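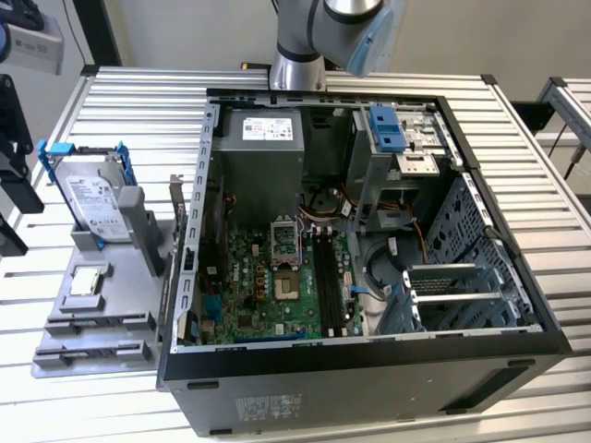 Figure 2. The desktop assembly bench, with the open case on its side and the parts tray to its left.

3.2 Collecting the demonstrations

We spent a good deal of January deciding how a person ought to show the arm what to do, and we went back and forth more than we would like to admit. Our first plan was to guide the arm by hand, which everyone in the group found pleasant and easy to pick up. The trouble came with the small parts. A hand resting on the wrist of the arm pushes on it, however gently, and those pushes end up mixed in with the contact forces we wanted the policy to learn from. For the processor and the memory modules we therefore moved to remote control, using the Danladi handset, and kept hand guiding for the hard disk drive, where the motion is long and the fit is more forgiving.

The tray (Figure 2) holds the drive upright between its blue rails and gives the processor a square recess of its own, so that each part begins in nearly the same pose. We lay the case on its side with the panel off, and the retention bracket on the socket is opened before a processor trial begins. Teaching the arm to work that bracket is a task we would dearly love to take up, but it is left for later.

Liudmyla Koval and Olanrewaju Ogunleye gave most of the demonstrations, 900 in all, and we are grateful for their patience. Each one was cut off at 90 seconds. Demonstrators were free to pause, back away and try again, and we kept those second tries in the data, as a policy trained only on smooth runs had little idea what to do once a part caught on an edge. Runs in which a part was dropped were set aside and are used only in the comparison with the Brernetell baseline in Section 5.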